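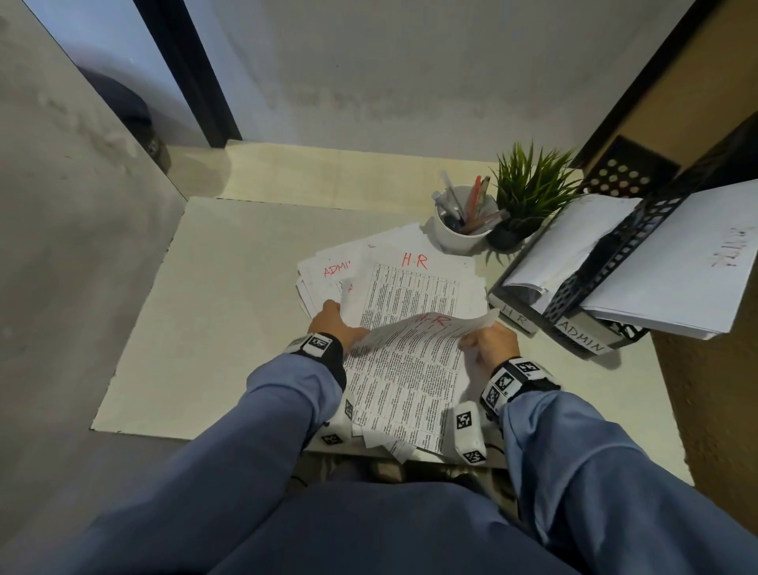 Chapter 7
Showing the Robot How It's Done

If you have ever taught a child to tie a shoe, you will already know most of what this chapter has to say, though you may not know that you know it. You didn't hand the child a page of instructions. You knelt down, took a lace in each hand and went slowly, and then you did it again, and again the next morning when everyone was running late. Somewhere along the way the child stopped watching your face and started watching your fingers.

In the chapters before this one we told our robots what to do by writing it down. We gave them positions to reach, paths to follow and rules for when to stop, and for a good many jobs that works very well. A machine that moves the same tin from the same belt to the same box has no need of a teacher's patience. But think for a moment about paper. Try to write down, in plain steps, how you pick one sheet off an untidy pile, glance at the top of it, and drop it into the right tray. How hard do you pinch? When do you let the page curl, and when do you straighten it? Most of us couldn't say, and yet our hands manage it while we're thinking about lunch.

Teaching by showing (you will also see it called learning from demonstration) is a way of getting at that kind of knowledge. A person does the task, the movement is recorded, and the robot's program is built up from the recordings. There are three common ways of going about it, and we'll take each of them in turn.

The first is to hold the robot's own arm and guide it through the job, a bit like a tennis coach standing behind a beginner. The second is to work the robot from a distance, with a pair of hand controls or a smaller copy of the arm, while you watch through a camera or across the room. The third, and the one we'll spend the most time with, leaves the robot out of it for the moment. The person does the job with their own two hands, wearing wristbands that carry printed square markers, and a camera near the head looks down on the work. Software finds the markers in the video and works out from them where each wrist is and which way it's turned.

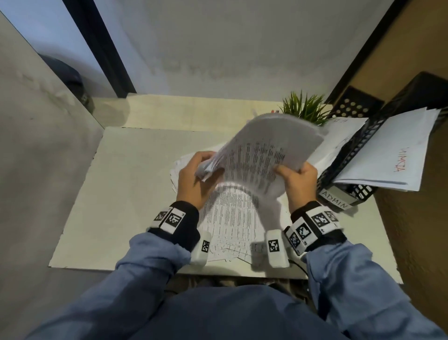
Our running task for the chapter is office sorting, and it is as humble as it sounds. Pages from a mixed pile go to one of two places, H-R or ADMIN, according to what's written on them in red. We first tried it with students at Altville, and I'll admit I expected them to be bored by the end of the first afternoon. They were not! By the second session they were arguing happily over whether you should square up a stack before sorting it or just dive in, and that argument is worth having, as you'll see in Section 7.3, because a robot taught by two people with different habits can end up with a muddle of both.

Those students recorded 40 demonstrations between them, and we set 12 aside to test with and kept well away from them during training. Please get into the same habit early. It is very tempting to peek.

Before you start, a word about markers, which cause more grief than anything else in this chapter. The camera can only use a marker it can see, and hands are forever turning over, ducking under pages and getting in each other's way. This is the reason a wristband may carry several markers facing different directions: when one is hidden, there's a fair chance another is in view. Push your sleeves back if they creep over the bands, and check the first recording before you make the next one. The Mernell kit used in our exercises will warn you when it loses a wrist, but the warning is a quiet one and easily missed in a busy lab.

What you'll need for this chapter
A desk or table with a plain, pale surface
A pair of marker wristbands
A head camera, charged
Two labelled trays
A good thick pile of printed pages you don't mind creasing

Allow 6 hours of lab time in all, and don't try to fit it into one day. Tired hands teach sloppy movements, and the recording will keep every one of them.

7.1 Choosing a task worth showing

Let's begin with the question students most often skip, and that is whether the job should be taught by showing at all. Take the task you have in mind and do it yourself a few times, slowly, with a notebook beside you. Each time you notice your hands making a small decision, jot it down. If the page stays nearly blank, the methods of Chapter 6 will probably serve you better and save you a good deal of bother. If you've filled it and are hunting for another pen, read on.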